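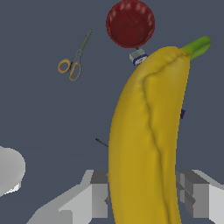 **Massawe Countertop Food Dehydrator**
Supplied by Drumport Kitchen Equipment
Catalog number 2289

The Massawe is a countertop dehydrator for schools, small cafes, community kitchens and households that dry fruit, herbs and vegetables on a regular basis. It replaces the earlier Hivham model, which has been withdrawn from sale. Owners of a Hivham unit may continue to order trays and door seals from Drumport while stock remains.

## Description

Warm air is drawn in at the rear of the cabinet, heated, and moved across the trays from back to front. Trays do not need to be rotated during a normal cycle, although very full loads of tomato or pineapple may benefit from one change of position at the halfway point. The door is hinged on the left. A right-hinged door may be requested at the time of order and cannot be fitted afterward.

The control panel has a temperature dial, a timer and a single start button. The cabinet switches off when the timer reaches zero. It does not resume by itself after a power failure, and the cycle must be set again by hand.

## Specifications

| Item | Detail |
|---|---|
| Rated power | 1000 watts |
| Warranty | 2 years, parts and labor |
| Door | Left-hinged, right-hinged to order |
| Trays | Removable, dishwasher safe |
| Fruit leather sheets | 2 supplied |
| Power cord | Fixed, grounded plug |

## Preparing fruit

Fruit should be ripe but firm. Bananas are best sliced crosswise to an even thickness and dipped briefly in lemon juice if a pale color is wanted. Fruit that has begun to soften is better blended and spread on a leather sheet. Apples and pears may be dried with the skin on. Grapes, blueberries and cranberries should be pierced or dipped in boiling water before loading, as whole skins hold moisture and lengthen the cycle considerably.

Slices may touch but should not overlap. The lowest tray position should be left free when juicy fruit is dried, so that drips can be wiped from the base without removing the full load.

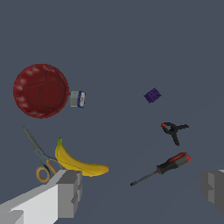

Dried fruit should be left to cool to room temperature before it is packed. It should then be kept in a closed jar for several days and shaken once a day. If droplets form on the inside of the glass, the batch should be returned to the trays.

Herbs are dried on the lowest setting and should not share a cycle with onion, garlic or peppers. Instructions for meat and fish are given in a separate leaflet, which must be read before either is attempted.

## Installation and care

The cabinet must stand on a level surface with clear space behind the air intake. It should not be placed beneath wall cupboards or beside a sink. The first cycle should be run empty with a window open, and a faint smell from the heating element is normal during this time.

Trays may be washed by hand or in a dishwasher. The interior is to be wiped with a damp cloth after the unit has been unplugged. Abrasive pads will mark the door and are not covered by the warranty. The rear intake screen lifts out for cleaning and should be fully dry before it is put back.

## Accessories

- Mumness fine-mesh tray liner, for herbs, seeds and small berries
- Additional fruit leather sheet
- Replacement door seal (please state left or right hinge)
- Replacement intake screen

The Mumness liner may be trimmed with kitchen scissors to fit Hivham trays.

## Orders and service

Orders from schools and public bodies are handled by Iara Garrido and should be accompanied by a purchase order. Trade accounts are managed by Karim Bitar. Requests for repair should be addressed to Lajos Simon in the service department, with the serial number from the plate under the cabinet and a short description of the fault. Units should not be returned until a return number has been issued.

Delivery is to the ground floor only. Damage in transit must be reported in writing before the unit is used, and the original carton should be kept for inspection.

Prices and availability were last reviewed on 24 June 2019. The warehouse closes for stocktaking in December, and orders received during the closure are processed in the order in which they arrive.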